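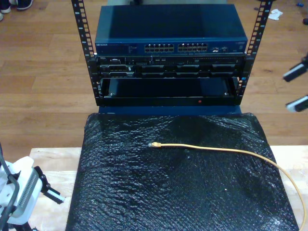 Is the Rekcombe demonstration at Plemley worth an afternoon if you look after a small server room?

It is worth going if you are already thinking of spending money on this sort of thing and want to see it before a salesman gets to you. If you only want to know whether a robot can do your patching for you this year, stay at your desk, as it can't.

Review: Rekcombe two-arm patching cell, seen at the Trultgate open day, Plemley

I look after the network for a group of offices, and patching is the part of the job I would most happily give away. So when Trultgate put out an invitation to see a pair of robot arms handle patch leads in front of the public, I put my name down for a Tuesday afternoon session and took the 51 bus out to Plemley. The stop is called Wainwright Road. The works are at the far end of it, past the tyre place, and the sign on the gate faces the wrong way if you are walking.

Sessions are billed at 60 minutes. Mine began with a long talk in a side room, with slides, on the shortage of trained hands in data centres. I have sat through that talk from other firms and the graphs are always the same. The coffee was decent. By the time we were let in to see the machine, a fair slice of the hour had gone, and I would have swapped all of it for more time at the bench.

What you get to see

The demonstration area is smaller than the brochure suggests. A short open-frame rack sits on a bench with a Netgear switch at the top and a Dell server directly under it, then a tray with nothing in it. The two arms work from either side. A yellow patch lead is laid out on black bubble wrap in front of the rack, and the job is to pick the lead up, get the plug the right way round and put it into a port on the switch.

I asked about the bubble wrap and was told it gives the fingers something soft to press into when they pick up a plug lying flat. Fair enough, but I have never worked in a comms room with a padded shelf in front of the rack. The leads I deal with hang down in a bunch behind a door that won't open fully.

The same goes for the switch. It was bare, every port empty, when the demonstration was set up. Anyone who has tried to get a plug into the lower row of a full switch knows that the port is the easy part and the neighbours are the hard part. I asked if we could see it done with the surrounding ports filled. The reply was that this was "on the list". I asked if we could see a lead taken out, with the clip pressed down. That was on the list as well.

How it did

The first attempt went well enough. One arm pinched the plug, the other took hold of the cable a little way behind it, and between them they turned it and pushed it home. There was a click, and some of the group clapped. It was slow. I could have made myself a lead from scratch in the time, and I am not quick with a crimp tool any more.

The second attempt missed. The plug met the metal edge of the socket, the arm kept pushing for longer than I liked, and then it backed off and put the lead down again. I will give Trultgate credit for letting it fail in front of us and not stopping to reset while somebody talked over it. After a pause it tried again and got in.

The third was stopped by the operator, who said the plug had turned in the fingers. Nobody asked how often that happens, so I did. I was offered a success figure from their own testing, without being told what counted as a success or whether a second try was allowed. I have left the figure out of this review for that reason.

Grip and cable handling

This was the best of it, and the bit I would go back for. The fingers are narrow with white pads at the ends, and they were gentler on the cable than I expected. Seeing one arm steady the slack while the other moved the plug is impressive if you have ever had a lead spring out of your hand and disappear down the back of a cabinet. I looked at the plug afterwards and could see no marks on the clip.

The bulk of the gripper behind those fingers is another matter. The housing is chunky, with vents in it and its own cable looping off, and I can't see it getting between two racks in any room I am responsible for. When I said so I was told that the Rekcombe is aimed at "new-build sites with access designed in". That phrase is doing a great deal of work, and it is missing from the invitation.

Things I was told but did not see

That it can read port labels. That it can work with fibre. That it can be left running overnight. All of these may be so. There was no label on anything in the demonstration, no fibre in the room, and a member of staff within reach of the stop button throughout, which I was glad of.

I also asked what happens if the arm pulls out the wrong lead at three in the morning, and who gets the phone call. I got a pleasant smile and a leaflet. The leaflet is about finance options.

Price

Not given. You are asked to fill in a form with the size of your estate before anybody will discuss it. I don't like this from a cabling supplier and I like it less from somebody asking me to take a new idea on trust. A rough band on a sheet of paper would save everyone bother.

The visit itself

Staff were friendly and those on the engineering side answered straight when the sales side let them. Get to the front when you go in, as the ports are small and there is no screen, so anyone in the back row saw the back of my head. Parking is three pounds, payable by coin only, I heard from a man who was cross about it. The building is warm. There are 2 toilets and one had no lock.

Marks

For the open day, 3 out of 5. It loses marks for the slides and for the thin choice of tasks, and keeps the rest for showing a real attempt with real kit and leaving the mistakes in.

For the Rekcombe as something I would put in front of my manager, 2 out of 5. I would look again if they filled the switch, took away the padding, hung the leads from above and showed me a lead coming out as well as going in. Trultgate say there will be another round of open days in December. I have asked to be sent the list of what will be demonstrated before I book, and so far I have had the leaflet again.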